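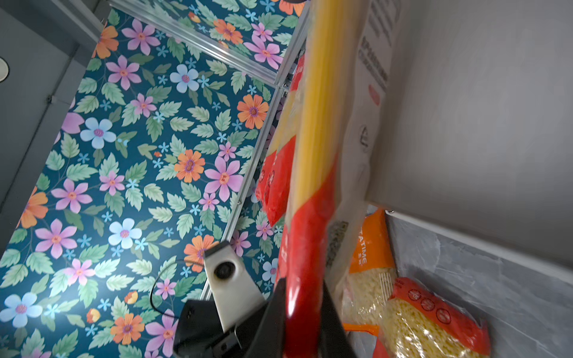

The floral print, with the daisies in pink and orange.

Bikitcombe Neighbourhood Sewing Room
Progress report to the Lau Community Fund
Second report, for the period to December

Dear Didier and everyone at the Fund,

First of all, thank you for your patience while we pulled these pages together. You asked at our last catch-up for something a bit fuller than the first report, with more on how the classes are going and a plain account of the money, so I have put the kettle on and tried to do just that. Please forgive me if I wander a little.

Classes and attendance

The Thursday evening beginners' class is still our busiest by a good margin. We had 328 visits across all sessions in the period, counting each person each time they came through the door, and a bit under half of those were on a Thursday. The daytime mending table has been slower to find its feet. We started it at ten in the morning, which clashed with playgroup in the hall next door, and there wasn't a parking spot to be had for love or money. Moving it to one o'clock has helped, and we now have a regular crowd who bring their lunch and stay until the biscuits run out.

Seven people have finished the full beginners' program, which means a cushion cover, a drawstring bag, an apron and one garment of their own choosing. The garments were a joy. We had two pairs of pyjama pants, a very smart linen shirt, and a child's raincoat that had the whole room reaching for the seam ripper at one point or another (raincoat fabric doesn't forgive, every pin leaves its hole!). Four of the seven have said they'd like to help with the next intake.

Machines and repairs

All of the machines bought with the first instalment are in use. One of the overlockers went back to Clotura for a new looper under warranty and was away longer than we would have liked, so the class on stretch fabrics had to be pushed back. It is running now and is full. We have also set aside a small sum for servicing, having learned that a room full of beginners goes through needles and bobbin cases at a fair old clip.

Fabric

Donated fabric keeps arriving, mostly in garbage bags and mostly lovely. We ask people to wash it first and the greater part of them do. Colour is what gets everybody going. Put out a plain grey cotton and it will sit there until the cows come home, but anything with big cheerful flowers on it is spoken for before the kettle has boiled. Next term we plan to spend a session on matching a large pattern across a seam, as several people asked for it on their feedback slips.

Scraps too small for sewing are sorted into a tub for stuffing. The pet shelter takes the full tubs for bedding.

Money

Spending is within the budget you approved, apart from one line. Thread came in over, and we covered the difference from the hire of the room. You will see in the attached sheet that $1,000 remains for the cutting table, which we have held off buying until we know whether the back wall can be moved. Skikus has quoted for a folding model and for a fixed one. I lean towards the folding one myself, although our tutors would dearly like something solid that doesn't wobble when you lean on it with the shears. We would welcome your thoughts before we order.

We also took in $100 from the raffle at the open afternoon, and that has gone towards childcare for the evening class.

What hasn't gone so well

The teen session didn't fill. We offered it straight after school and only a handful came, and by the third week it was down to two sisters, who were marvellous company but could hardly be called a class. They have joined the Thursday group instead and are racing ahead. We'd like your permission to move the rest of the teen money to a holiday workshop.

Coming up

The new beginners' intake opens at the start of next term and the waiting list is already healthy. We hope to have the cutting table in by then, and the stretch class will run a second time for those who missed out. Didier Hoarau has kindly offered to come along one evening, and he is warmly invited to bring a pair of trousers that need hemming.

With thanks and best wishes from all of us in the Sewing Room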